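## 4. Working Alongside the Neron Hand Unit

This section is for housekeeping and turnover staff at Festotent sites. It covers the start of a shift, recording a task, handing work over to the Neron cart, and what changes in the daily job. Charging and cleaning are in Section 5.

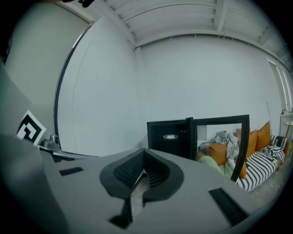
The hand unit is used for soft furnishing work first: straightening throws, standing pillows upright, squaring seat cushions. These jobs come up in every unit and take up much of a turnover. The cart learns them from the recordings that staff make with the hand unit, so a careful recording matters more than a fast one.

### 4.1 Before you start

1. Sign in on the Pernham tablet with your own staff code. Do not use a coworker's code, even for a short task.
2. Check that the hand unit shows a full charge. If it doesn't, swap it at the dock.
3. Wipe the finger panels with a dry cloth. Look at the printed square markers and make sure nothing is stuck to them.
4. Close the fingers fully, then open them fully. The tablet should show "Ready."
5. Walk through the room once before picking anything up. Move guest property to the lost items bin and log it.

**Note:** If the tablet shows error 194, the unit can't find one of its markers. Clean the marker and repeat step 4. If the error comes back, tag the unit and take another one.

**Caution:** Do not put tape, labels or stickers on the fingers.

### 4.2 Recording a task

1. Choose the task from the list on the tablet. Use the closest match. Do not make up a new name.
2. Hold the unit at waist height, facing the area you will work on.
3. Press the start button and wait for the short tone.
4. Do the task at a steady pace. Take hold of fabric near a corner or an edge.
5. When the item is in place, open the fingers and draw the unit straight back.
6. Press the start button again to end the recording.

A recording stops on its own at 60 seconds. If you need longer, split the job in two — one throw and one pillow should be two recordings anyway.

If you drop something, keep going and finish the task. Dropped items are useful to the training team and do not count against you. Delete a recording only when a person walked into view or when guest property was left out.

**Caution:** Keep the unit away from glass, mirrors on stands, lamps and small bottles. Move these by hand.

### 4.3 Handing over to the cart

Sites with a Neron cart can pass a room to it once the shift lead has approved the room type.

1. Clear the floor between the entrance and the couch.
2. Park the cart on the floor marker and set the wheel lock.
3. Select the room on the tablet and press "Assign."
4. Stay in the room for the first item. After that you may work in the next room with the door open.
5. When the cart signals that it is done, check every item and correct it by hand where needed.
6. Record your corrections as "fixed" or "redone." Leave the field blank if you changed nothing.

**Caution:** Never reach past the cart arm while the light is amber. Press the red stop first. The cart will not restart until you release the stop and press "Resume."

### 4.4 What changes in your shift

- Room lists are shorter on recording days. The tablet does this when you sign in, and leads should not add the rooms back.
- Bathrooms, kitchens and bed linen stay with staff at all sites.
- Final inspection stays with staff. The cart cannot release a room to a guest.
- Recordings are used for training the cart. They are not used for scoring your speed, and leads do not have access to them.
- You may decline recording work on any shift. Tell your lead before sign-in so the room list is set correctly.

Each site records until it reaches 3000 accepted recordings per room type. The Nistor site stood at 2685 in October. After the target is met, recording drops to new furniture only, and staff on that room type move mostly to checks and corrections. Expect more walking between rooms and less bending at this stage. If the pace of checks is too high, report it under "Workload" on the tablet — the report goes to the site office and to Pernham support.

### 4.5 End of shift

1. Return the hand unit to the dock with the fingers open.
2. Wait for the upload bar to finish before signing out.
3. Report loose pads, cracks or a stiff grip on the fault sheet by the dock.
4. Return the tablet to its charging slot.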